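Two baskets and a bit of patience: a morning in the Pernden laundry room

I'd been meaning to write about laundry for ages (yes, really) and when I found out that the person who runs the wash room at Pernden, the shared house up past the old Droton works, has been doing it for seventeen years, I more or less invited myself round. She agreed on condition that I left her name out and carried something upstairs. I carried a bag of pegs.

We talked standing up, mostly, because there's only the one stool and it had towels on it.

I asked her first what people get wrong, and she laughed for quite a long time. "They stuff it," she said. "They see a big drum and think, lovely, I'll get the whole week in there. You want to be able to put your hand in on top of the washing. If your hand won't go in, take a jumper out."

She's firm about pockets too. Tissues, mainly, but she once got a library card out of the filter, and a key that she's still got on a hook by the door in case anyone ever asks for it!

Then we got on to baskets, which is where she really warmed up. She can't stand the tall plastic ones with the lid. "You're head down in it like a heron. Give me a low one with a wide top, right up against the machine with the door open over it. Then if you drop a sock it goes in the basket and you haven't got to go after it." I've changed how I do it at home since, and my back is very grateful. 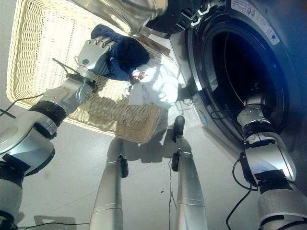

Something navy over the pale wicker basket, whites underneath, machine door wide open.

I wanted to know about darks and whites, because my own mother was terrifying on the subject. She's more relaxed than I'd hoped. "Once it's been through a few times a navy top isn't going to do much. It's the new ones. New navy, new red, wash it on its own, 2 goes at least, and then it can join in." The whites she still keeps apart, out of habit as much as anything, and she reads the little tags, even on things she's washed a hundred times.

The house keeps a laundry book, a proper ruled one, and every load gets a line in it. The last entry when I looked was number 2879. I asked if anybody reads it. "I do," she said. "When somebody tells me their shirt's gone missing."

Does she ever get fed up? She thought about that while she folded a pillowcase. "March is bad. Everything's damp, nothing goes on the line, everyone's got a cold and wants their sheets doing. The rest of the year I quite like it. It's warm in here and people come in for a chat."

Her last bit of advice was to leave the door open when you've finished, and wipe round the rubber seal with an old flannel. I went home and wiped mine. I won't tell you what was in it.

The wash room has an open morning on 29th June, and you're welcome to bring a duvet.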